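빌트인 주방(붙박이 주방)

빌트인 주방은 오븐, 전자레인지, 냉장고 같은 가전을 가구 안에 짜 넣어 벽과 한 덩어리처럼 보이게 만든 주방을 말합니다. 우리말로는 붙박이 주방이라고도 하는데, 저는 두 말을 그냥 섞어서 씁니다. 이 항목은 제가 몇 년째 조금씩 고쳐 쓰고 있는 글이라 말투가 사전답지 않아요. 딱딱한 정의가 필요하신 분은 첫 문장만 읽고 나가셔도 됩니다!

어원과 용어

영어 built-in을 소리대로 옮긴 말이고요, 가구 쪽 사람들은 '키큰장', 가전 쪽 사람들은 '타워장'이라고 부르는 물건이 대개 같은 것을 가리킵니다. 바닥에서 천장 가까이까지 올라가는 좁고 높은 장이죠. 여기에 오븐이나 전자레인지를 위아래로 쌓아 넣습니다. 저는 처음에 이 둘이 다른 가구인 줄 알고 견적을 두 번 받은 적이 있어요(견적서 금액까지 달라서 더 헷갈렸습니다).

비슷한 말로 '시스템 키친'이 있습니다. 일본에서 들어온 표현인데, 상판 하나가 개수대와 조리대와 가열대를 이어 준다는 뜻이 강해서 가전을 꼭 파묻지 않아도 시스템 키친이라고 합니다. 그러니까 빌트인 주방과는 겹치기도 하고 안 겹치기도 해요.

역사

옛 부엌은 불을 중심으로 움직이는 곳이었습니다. 화덕이나 아궁이는 옮길 수 없으니 나머지 살림이 그 둘레에 모였지요. 그러다 가스와 전기가 들어오면서 가열 기구가 따로 떨어진 물건이 되었고, 부엌은 한동안 제각각인 가구와 기계가 모인 방이었습니다.

흐름을 바꾼 것으로 흔히 꼽는 것이 1920년대 독일의 프랑크푸르트 부엌입니다. 좁은 공동주택 안에서 걸음 수를 줄이려고 수납장과 작업대를 벽에 붙여 설계한 부엌이에요. 저는 이걸 책에서 도면으로 처음 봤는데, 재료별로 이름이 붙은 서랍이 줄줄이 있는 걸 보고 한참을 들여다봤습니다. 우리 집 양념 서랍이 부끄러워지는 순간이었죠.

한국에서는 입식 부엌이 아파트와 함께 퍼졌습니다. 쪼그려 앉아 하던 일을 서서 하게 되었고, 개수대 높이라는 게 처음으로 중요해졌어요. 가전을 가구 속에 넣는 방식은 그보다 한참 뒤에 널리 쓰였습니다.
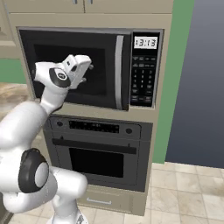
가전을 넣는 방식이 정착하자 이번에는 문짝 색과 손잡이가 이야깃거리가 되었습니다. 한때는 윤이 번쩍번쩍 나는 흰색이 대세였고, 그다음에는 나뭇결무늬, 요즘은 베이지나 회갈색처럼 가라앉은 색을 많이들 고르더라고요. 유행은 돌고 도니까 저는 색 고르는 데 너무 힘을 빼지 말자는 쪽입니다. 문짝만 갈아 끼울 수 있는 업체도 꽤 있고요.

배치의 종류

일자형은 벽 하나에 모든 것을 늘어놓는 방식으로, 좁은 집에서 제일 흔합니다. ㄱ자형은 모서리 장이 골칫거리예요. 깊숙한 안쪽에 넣은 냄비는 이사할 때나 다시 만나게 됩니다. ㄷ자형은 요리하는 사람이 한 명이면 아주 편한데 둘이 들어가면 자꾸 등을 부딪힙니다. 아일랜드형은 가운데에 작업대를 따로 두는 것이고, 통로 폭이 넉넉해야 제맛이 납니다.

키큰장은 보통 동선의 끝에 둡니다. 조리대 한가운데에 세우면 상판이 끊겨서 도마 놓을 자리가 애매해지거든요. 제 친구 혼다 도모미(Tomomi Honda)는 이걸 알면서도 창문 때문에 가운데에 세웠고, 지금은 밀가루 반죽을 식탁에서 합니다. 본인은 만족한다네요.

가전의 높이

가장 많이 받는 질문이 높이입니다. 오븐을 조리대 아래에 두면 뜨거운 팬을 꺼낼 때마다 허리를 굽혀야 합니다. 키큰장 중간에 두면 허리는 편하지만 그 위에 얹는 전자레인지가 어디까지 올라가는지 꼭 재 봐야 해요. 뜨거운 국그릇을 눈높이보다 위에서 내리는 건 정말 말리고 싶습니다. 키가 작은 식구를 기준으로 잡으세요.

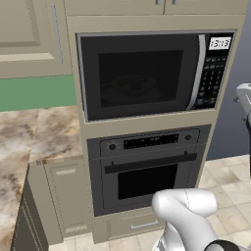
키큰장에 전자레인지를 위, 오븐을 바로 아래에 넣은 구성.

치수와 환기

제가 모델로 삼았던 히로세(Hirose) 주방장은 안쪽 깊이가 500밀리미터였습니다. 도면만 보고 가전을 고르면 플러그와 전선이 차지하는 자리를 빼먹기 쉬워요. 저는 바로 그 실수를 해서 콘센트를 옆 칸으로 옮겼고, 공사가 하루 늘었습니다. 설치 설명서에는 기계 뒤와 위로 비워 둘 틈이 적혀 있으니 가구를 주문하기 전에 읽어 두는 게 좋습니다.

환기도 그냥 넘길 일이 아닙니다. 일반 전자레인지를 막힌 장에 밀어 넣고 앞만 예쁘게 마감하는 경우가 있는데, 열이 빠질 길이 없으면 기계 수명에도 안전에도 좋지 않습니다. 매립용으로 나온 제품인지, 전용 테두리가 따로 있는지 확인하세요.

장단점

먼지 낄 틈이 적고 조리대가 넓어지는 것은 분명한 장점입니다. 보기에도 시원하고요. 대신 고장이 나면 일이 커집니다. 같은 크기의 후속 제품이 없으면 장까지 손봐야 하니까요. 빅토르 모하메디(Victor Mohamedi)라는 목수분은 제게 가구 도면을 절대 버리지 말라고 신신당부하셨는데, 저는 그 말을 듣고 도면을 싱크대 문 안쪽에 붙여 두었습니다. 이사 갈 때 두고 갈 수밖에 없다는 점도 있지요. 전세나 월세로 사는 분이라면 하부장만 맞추고 가전은 선반에 올려 쓰는 절충안도 괜찮습니다.

관리

손잡이 둘레와 문짝 아래쪽 모서리에 기름때가 먼저 앉습니다. 미지근한 물에 중성세제를 조금 풀어 닦고 마른 천으로 한 번 더 훔치면 대부분 지워집니다. 무광 문짝은 거친 수세미로 문지르면 그 자리만 반들반들해져요(저희 집에 그런 자리가 있습니다). 경첩은 문이 처지기 시작할 때 나사를 조금씩 돌려 맞추면 됩니다.

같이 보기

시스템 키친
입식 부엌
프랑크푸르트 부엌
후드와 환기

마지막 수정: 2022년 12월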